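Suqin Liang and Defne Aydoğan
3rd July

4. Estimating displacement from household supply records

4.1 Problem and data

Counts of displaced households in the first days after a flood are usually taken at shelters. They miss people who move in with relatives, rent a room elsewhere or stay in an upper storey without power. The present section tests whether records of water deliveries and parcel redirections can fill part of that gap. The study area is the low-lying district of Abu Hammour, where a flood in May closed the main road and two of the three feeder streets.

Two sources were used. The first is the delivery log kept by Cedo, which supplied bottled water to registered addresses during the closure. The second is the redirection file of the parcel carrier Skulham, in which a customer may name a temporary address. Both were reduced to grid cells of 500 metres before any comparison was made. Cells with fewer than 14 registered addresses were dropped, as a single household moving out of such a cell could be identified. Addresses used only for trade were removed by hand.
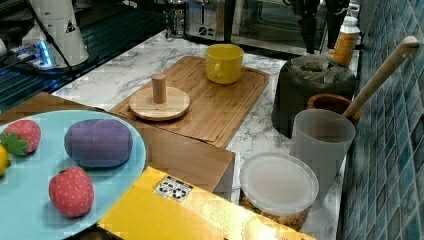
4.2 Definition of a displaced household

A household is treated as displaced on a given day if its registered address received no delivery on that day and a redirection was active to a cell other than its own. Both conditions are needed. A missed delivery alone may mean a blocked street, and a redirection alone may predate the flood. Redirections opened before the flood were therefore excluded, even where they were later extended.

The definition takes no account of household size. We considered weighting each address by the number of registered occupants, but the occupancy register for the older part of the district was last revised in 1994 and is plainly out of date for the flats built since. Unweighted counts are reported throughout, and they should be read as households and not as persons.

Return is defined in the same way: a household has returned on the first day on which the redirection has lapsed and a delivery to the registered address is accepted. Where the redirection lapsed but no delivery was accepted, the status is carried forward from the previous day.
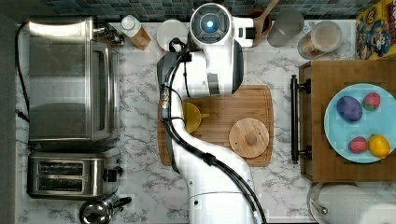
Carrying the status forward tends to delay the recorded return. The delay is greatest in cells where deliveries were made on alternate days, and a correction for this was applied by shifting the return date to the midpoint of the interval. The shift changes the daily totals slightly and leaves the order of the cells as it was.

4.3 Comparison with the shelter count

The estimates were set against the shelter register for the first 13 days of the closure. Agreement was closest in the cells bordering the river, where most of those leaving went straight to a shelter. In the northern cells the estimate exceeded the shelter count on every day of the comparison. Follow-up calls in those cells suggest that the difference is made up largely of families staying with relatives inside the same district. 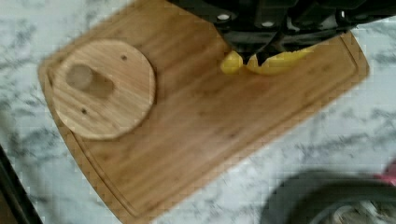 The reverse error was found in the streets beside the Plasteo works. Many workers there lodge in rooms without a registered address of their own, and neither source records them. Their movement appears in the shelter register and nowhere else. We made no attempt to model this group, and the cells concerned are marked as unreliable in the daily series.

Figure 4. Kitchen counter with plush play food.

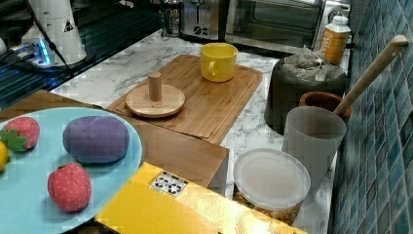
4.4 Sensitivity to cell size

The analysis was repeated with the cell edge doubled. Larger cells hide moves between neighbouring streets, so the estimated total falls, most sharply in the northern cells. Halving the edge had the opposite effect but left too many cells below the address threshold for a daily series to be drawn. The original cell size was kept for the remaining sections.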